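Print this page | E-mail this page

Cornach Relief Supply
Water Distribution Equipment for Governments, Aid Agencies and Civil Protection Services

Cornach Tap Stand, Field Model

The Cornach Tap Stand is a public water point for camps, reception centers and towns whose supply has been damaged by flood or conflict. It is connected to a storage tank or bladder and delivers treated water through 6 self-closing taps. The stand does not treat water. Agencies that need treatment at the same site should order it separately or confirm that the tank is being filled from a tested source.

The Field Model replaces the earlier Standard Model, which is no longer made. Parts for the Standard Model will be supplied while stocks last. The taps and washers are the same on both models, but the legs and the inlet manifold are not, and the two sets of legs should not be mixed on one stand.

What is supplied

Each stand is shipped in one crate with a gross weight of 44 pounds. The crate holds the manifold with taps fitted, 4 folding legs with ground plates, an inlet hose with quick coupling, a shutoff valve, a drain cap, a bag of spare washers and a wrench. Assembly instructions are printed in English, French, Arabic and Urdu. Other languages can be provided when an order is placed by a ministry or a national relief office, and the translation is then kept on file for later orders at no charge.

Tanks, bladders, pumps and drainage gravel are not included. The inlet coupling accepts the hose sizes in common use by relief agencies. An adapter is available for municipal hydrants and should be listed as a separate line on the purchase order. 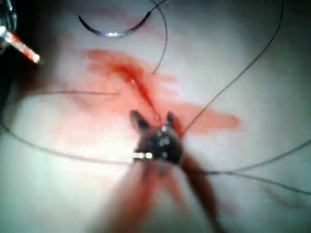

Crates may be stacked four high in a dry warehouse. They may be carried by truck, boat or light aircraft, and two adults can move one by hand over a short distance. The outside of the crate carries a blank panel for the mark of the receiving agency. Cornach does not print donor flags or national emblems on its equipment as a matter of course. Where a donor government requires its mark to be shown, the agency must send the artwork with the order, together with a written statement that the host government has agreed to its display.

This rule has been in place for several years. Relief goods are often delivered in districts where the presence of a foreign government is disputed, and the decision to display a mark belongs to those who carry responsibility for the safety of staff and residents. Unmarked stands are the same in every other respect and are sold at the same price.

Siting and use

The stand should be placed on firm, level ground with a clear path on both sides. The tank outlet must be higher than the manifold. Waste water should be led away to a soak pit or an existing drain - standing water beneath the taps is the most common fault reported to us, and it is nearly always a matter of the ground and seldom of the equipment. A low fence or a rope line is helpful where large groups are expected at opening hours.

Local authorities should be consulted before a site is chosen. In towns with a working council, the place of a public tap can be a sensitive question, particularly where residents and displaced families will draw water from the same point. Cornach staff do not take part in these discussions. We can, on request, provide a plain drawing of the stand with its ground measurements for use at public meetings.

Use in past programs

Under a framework agreement with the Stondton regional office, 151 stands were delivered to riverside districts after the spring floods. The agreement covered supply and training only. Siting, repair and removal were the duty of the district administrations, and each district signed for its own equipment.

A second agreement, held by Durnetti as prime contractor, covered replacement parts and the return of unused crates. Durnetti remains the point of contact for districts that received stands under that program. Claims for missing parts should be sent there and not to Cornach.

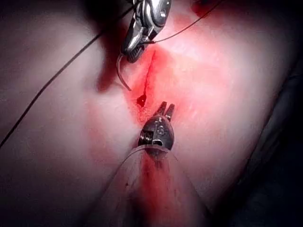 One district office replied to our survey that the taps had held up well, but that the question of ownership had been left open for too long. The office had received the stands from a foreign-funded program, the water from the town and the fuel for the pump from a third body, and when a hose split in March there was no agreement as to which of them should pay for it. It asked that future deliveries come with a one-page transfer form, to be signed on the day of handover.

Cornach has adopted this request. A transfer form is now packed with every crate, in duplicate, with space for the name of the receiving body, the date on which responsibility passes and the party that will bear the cost of repairs. Use of the form is advised but is not a condition of sale. Agencies with their own handover papers may continue to use them.

Maintenance

Washers should be checked each week during heavy use. The manifold should be flushed when the stand is moved and before it is stored. Stands that have been under flood water must be cleaned, disinfected and fitted with new washers before they are returned to service. Bent legs should be replaced and not straightened.

Spare parts are kept at the Cornach warehouse and by Akbulut for orders within its service area. Akbulut may also carry out repairs under warranty. The warranty covers faults in material and workmanship - it does not cover damage in transit after handover, freezing, or the use of parts from other makers.

Ordering

Orders are accepted from public bodies, registered relief organizations and their appointed contractors. A purchase order should state the number of stands, the port or airport of entry, the receiving agency and any marking required. Export papers are prepared by Cornach. Import permits and customs relief are the duty of the buyer and should be in hand before the goods leave the warehouse.

Prices are given by written quotation. The specifications on this page apply to orders placed from February 2018 onward and may be changed without notice.

Contact Cornach Relief Supply | Copyright Cornach. All rights reserved. | Back to top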